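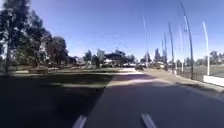 Last updated: Dec 7, 2019

Evanthia Xenos runs indirect procurement at Tornovora, a maker of pump housings with plants in Hiltport and Cáceres. Her team buys everything that does not end up in the product: cleaning, grounds upkeep, freight, software licences, safety gear. We spoke with her on the subject of tail spend, the long list of small purchases that most buying departments leave alone.

Her first step was to change the approval threshold. Any order above $50 used to need a signature from a cost centre manager. "The signature cost us more in labour than the item did," Xenos said. "We moved the limit and put the controls in the catalogue." Staff can now order from listed suppliers without approval, up to a monthly cap set by role.

The catalogue was built by Wiroj Chuensuk, her category analyst, from two years of invoice data. Supplier names were the main obstacle. One fastener distributor appeared under 17 spellings. "You can't negotiate volume if the system thinks you have 17 vendors," Chuensuk said. He matched records on tax number first, then on bank details, and checked the remainder by hand.

Payment terms were handled separately. Tornovora had applied the same terms to every supplier, regardless of size. Xenos split them into two groups and shortened the terms for the smaller one. Finance objected at first. "They were looking at working capital, and that is their job," she said. "I asked them to price the late deliveries as well."

She is cautious on software. The company trialled a sourcing tool called Jiren in September and has kept it for quotes only. It compares bids line by line but does not handle freight surcharges well, and those are still entered in a spreadsheet.

Asked what remains, Xenos named service contracts that renew automatically. The register lists 100 of them, and the notice periods have been checked for half. "Cáceres is done," she said. "Hiltport has the older paper files, so that one goes into next year's plan."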